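Illevlow shared kitchen: worktop and draining area
Friday, July 3, 2020

The ground floor kitchen at Illevlow is open again after the worktop change. The old tiled counter and its grout lines have gone, and the replacement is a plain matt white surface. The Gwynne and Daltport kitchens keep their existing counters for now.

Matt white marks more readily than the tile did. Tea, turmeric and beetroot should be wiped up within the hour with a damp cloth and washing-up liquid. Scouring pads and cream cleaners are not to be used, as they leave shiny patches that cannot be polished out. Small scuffs can be left for the monthly clean. Pans straight from the hob go on the trivets in drawer 2.

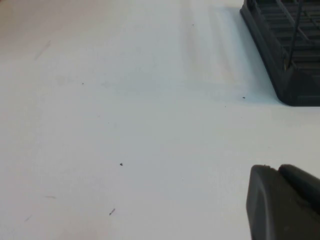

The black plastic rack stays on the worktop. It is for draining only - items left in it overnight will be moved to the shelf by the door. Plates go in upright, with heavier pieces at the base, and no single load should weigh more than 4 kg. Knives are dried by hand and returned to the block. Please lift the rack when moving it, as grit caught under the base will scratch the surface.

The rack needs a proper wash once a week. Take everything out, rinse between the slats, then soak it for 28 minutes in warm water with a capful of descaler. Water at Illevlow is hard, and June's scale build-up was enough to turn the old rack grey along the bottom. Dry the underside before putting it back.

A drip mat was considered and has been left out for the time being. The mats supplied by Skernent were 700 mm long and overlapped the edge of the sink, so water ran down the cupboard fronts. A shorter size is on order. In the meantime, wipe away any standing water near the rack at the end of each session and hang the cloth over the tap to dry.

Faults with the sealant along the back wall should be written in the kitchen book, with the date and position. The fitters return at the end of the month to look at anything listed.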